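3.2 Tabletop items and their arrangement

The study used a small stock of household items kept on open shelves at the Tasstead site. We bought most of them in July from general stores in Grurdale, and the rest came from the earlier Celach inventory. The aim was a set of things that people would expect to find on a kitchen or dining table and would have some opinion about where to put. After removing duplicates and anything chipped, 61 items remained. One glass bowl was later broken and not replaced, which left 60 for the main sessions.

Items were sorted into two broad groups. Tableware covered plates, bowls, cups and cutlery. Decorative items covered candle holders, small frames and artificial potted plants. Georgiev's tidying scale treats the two groups separately, on the grounds that tableware has a usual home in most households while decoration is placed by taste. We kept that split, although some items sat badly in either group. A sugar bowl with a painted lid, for instance, was scored as tableware by some raters and as decoration by others.

Mixed arrangements, with at least one item from each group, caused the most disagreement. Raters were asked to say which item was "out of place" on the table, and they often named different ones.
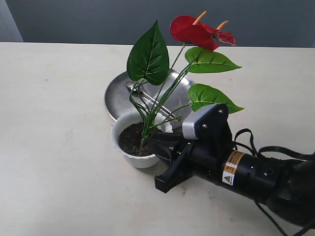 Figure 2. Mixed arrangement on the white table: artificial anthurium in a white plastic pot, with a round stainless steel plate and a metal spoon behind it.

In arrangements where a plate and a spoon shared the table with a plant, raters tended to read the tableware as the thing to be cleared and the plant as the thing to be left. The reverse reading was less common but did occur, mainly when the plant stood near the center of the table. Several raters wrote that a plant in that position was "in the way" of a meal. We recorded both readings and did not treat either as an error.

Overlap between items also mattered. When one item rested partly on another, raters were slower to answer and more likely to describe the pair as a single mess. We had planned to exclude such cases, but they made up roughly 27 percent of the mixed arrangements and dropping them would have left some items with very few ratings. They are reported separately in Section 4.

The artificial plants needed some care of their own. Their stems can be bent, and a plant that has been handled many times no longer has the outline it had when new. We reset the stems by hand between sessions using a printed reference sheet -- a slow job, and one that was not always done to the same standard. Small differences in leaf position therefore remain across the 1000 ratings collected, and we made no attempt to correct for them. Plates and cutlery were wiped down before each session and stored flat.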